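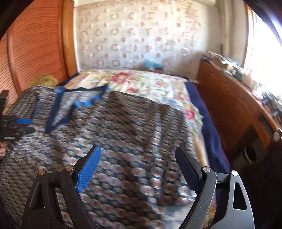 Good Practice Team, Rorkwood Home Handling

We're the people who write the house rules. Small team, sits between the collectors who go out with the hand-held grippers and the engineers in Karelau who train on what comes back. If something goes in the blue handbook, it came through us. If you think it shouldn't have, also us, see the bottom of the page.

What we cover

Cloth, mostly. Garments on beds, bedding, towels, curtains at a push. Kitchens and tools belong to the Hetamdale office and they have thier own rules, please don't mix the two.

Handbook is on version 3, in force from August 5, 2023. 344 clauses, down from a lot more. Tipene Cartwright did the cutting and is still getting emails about it.

The ones we get asked about most

Jaws wide open on the approach. Closing starts over the cloth and not on the way to it.

Spread the garment out before a fold. Big patterned pieces with lots of small repeats are welcome, busy prints are what people own. Same goes for flowery bedspreads underneath, don't swap them for a plain sheet.

Leave the room as you found it. Shelves, curtains, things on the headboard, all stays. No tidying for our benefit.

Two grippers, one in each hand. Fingers behind the jaws, always. Not between the pads, not even to free a snagged thread. Put the tool down first.

Slow hands. Too much streaking and the reviewers send it back. A bit of blur on a quick pull is fine, we argued about this in May and that was the outcome.

Pads get wiped before every home, and changed after 2,000 grips or as soon as the ridges go smooth, whichever comes first. Log it.

Householder signs before the tools come out of the bag. Copy of the form stays with them. They can stop the session whenever they like and you don't ask why. Letters, photos, medicine labels: ask them to put these away, don't handle them yourself.

How a rule gets made

Anyone can propose one. It gets tried in two homes, then by the Karakaya crew who are good at finding the holes in things. Teodor Śliwiński writes it up, last word is his. Clause 2 took the longest, it's the one on consent and we'd do it again the same way.

We do follow the outside safety standards where they apply, but those were mostly written with factory floors in mind and there isn't alot in them about duvets.

Getting in touch

Query on a clause: put the clause number in the subject line or it'll sit there. Near misses go to Tipene the same day, by phone please. Printed handbooks from the front desk at Rorkwood, one per collector, hand the old one in.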